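Getting a Steady Marker Pose Out of a Hand-Held Gripper, Part 3: Fixing the Time Offset

Part 2 left us with a calibrated lens and a false sense of progress. Now the clocks.

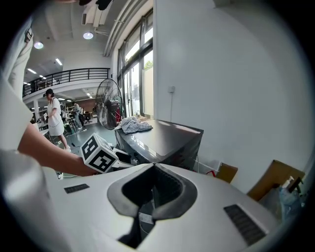
Anitha Rai wrote in after Part 2 to say that her cube pose looked perfect whenever the gripper was still and wandered off as soon as anyone moved it, and was she supposed to recalibrate the lens a fourth time? Please don't. A pose that is good at rest and bad in motion is nearly always a timing problem, and no amount of waving a checkerboard will cure it.

The short version: the picture gets its timestamp when your program receives it. The tracker gets its timestamp when the tracker feels like it. Subtract one from the other and you have a number that nobody chose and that your pose estimates now depend on.

What you need

The recorder from Part 1, the lens file from Part 2, and a cube with a square marker on each face. You also need one set of marker IDs per cube. If you printed two cubes from the same sheet, the detector will treat them as a single cube capable of teleportation.

I'm using Sarnow for marker detection and Nambiar for the filtering, both from our own shared folder. If you have your own tools, keep them. The steps are the same and the error messages are probably better.

Step 1. Record something worth aligning

Leave the cube on a surface that doesn't move. Pick up the gripper, point it at the cube and hold still for a slow breath. Then swing it left and right, keeping the cube in view, and change your speed as you go.

The change of speed matters. A nice even swing looks the same one full cycle later, and the solver will happily lock onto the wrong cycle and report excellent confidence. Swing like someone trying to shake a wasp off a sandwich. Finish with another still stretch.

My recording came to 2826 images, more than you need. I lost track of time.

Step 2. Throw out the bad detections

Run the detector over the whole recording and write one line per image: receive time, marker ID, four corners, reprojection error. Then filter:

max_reproj_error_px: 1.5
min_marker_side_px: 40
allow_single_face: true
reject_flipped: true

The last setting deserves a word. A flat square seen nearly head-on has two poses that fit almost equally well, one tilted toward you and one tilted away. Small amounts of noise decide which one wins, so the cube appears to nod at you. With reject_flipped on, the filter keeps both answers and picks the one closest to the previous accepted pose. If two faces are visible, it solves them together and the trouble mostly goes away.

In my case 540 images went in the bin, nearly all from the fastest part of the swing. Motion blur. If you're losing far more than that, shorten the exposure before you touch any thresholds. Loosening the thresholds will make the count look better and everything after it worse.

Step 3. Compare speeds, not positions

The camera and the tracker don't share a coordinate system yet, so their positions can't be compared directly. Their turning speeds can. Take the size of the angular velocity from each stream, which comes out the same whichever way the axes point.

Resample both to a common rate, smooth them lightly with the same filter, and slide one over the other:

python align_streams.py --cam cube_poses.csv --ref tracker.csv --window 0.25

Use the same filter on both. I once smoothed the camera stream with a filter that looked only backward and left the tracker alone, then spent an evening measuring the delay of my own filter to a high degree of accuracy.

You should get one tall peak. Two peaks of similar height mean your swing was too regular, so go back to Step 1 and think about the wasp. No peak at all usually means one file is in seconds and the other in milliseconds.

Step 4. Write the offset down with its sign

Mine came out at about 8 milliseconds more than the figure I'd been using, which I had copied from an older rig called Grillness and never questioned. Put the number in the session file, along with a comment saying which direction it goes:

# added to camera time to get tracker time
camera_time_offset_s: -0.031

The comment is the important line. Ajith Reddy and I each applied the correction once, in different scripts, in opposite directions. The results canceled out beautifully and we concluded that the offset didn't matter.

Step 5. Check it on a recording you didn't fit

Record a second swing and run the full pipeline with the offset applied. Convert every cube pose into the room coordinate system and plot it. The cube was sitting still, so the plot should be a small blob. A blob stretched along the direction of the swing means there is still some offset left. A blob that curves is more likely the mount transform between camera and tracker, and that's Part 4.

If the stretch doubled, flip the sign. Everyone flips the sign eventually.

When to do it again

Redo the fit after changing the camera frame rate, the exposure mode, the capture driver or the USB hub. Changing the cube doesn't count, provided you update its size in the config. In the Stondham build the offset also drifts over a long recording, so there I fit it at both ends and interpolate between them.

The align script was updated on 18th September to refuse files with backward-running timestamps. If it now rejects a recording that used to work, the recording didn't used to work.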